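Amesley Residents' Stores Group
Minutes, 2020-01-09, Holloway annex, small room

Chair: Keyvan Moradi
Apologies: Zirex representative

1. Previous minutes
Accepted with one correction. Item 4 should read "dried stock," not "dry stock."

2. Fruit sorting
Mixed fruit still arrives unsorted. Agreed that small fruit is to be separated by kind before it goes to the shelf. Mandarins are handled singly and checked at the stem end. Kumquats stay apart from mandarins. Jujubes are entered under one heading whatever their color. Dates are to be entered separately from July.
Action: K. Moradi to reissue the sorting sheet.

3. Trays
Shallow trays with raised edges remain the standard. Scratched trays may stay in use if the edge is sound. A request for 10 further trays was deferred until Clider confirms the price. Spending limit for the year stands at 3,000, all items included.

4. Work surface
The table is out until the leg is repaired. Sorting on the bed may continue with the spread left on. Jugs to be kept to one side of the tray. No more than two people at the bed at a time. 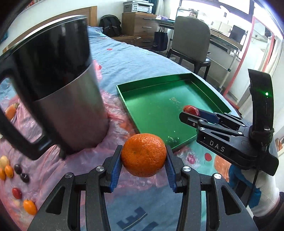
Page last changed: 2 weeks ago

A mandarin was held just above the bed, with the green tray set in the middle of the bed and a red jujube held over it. Kumquats and more jujubes were along the side by the steel and black jug. The patterned spread was noted as making small fruit harder to pick out. A plain cover to be priced.

5. Other business
Key to the annex cupboard: one copy missing. Carried over.

Meeting closed. Next meeting to be set by the chair.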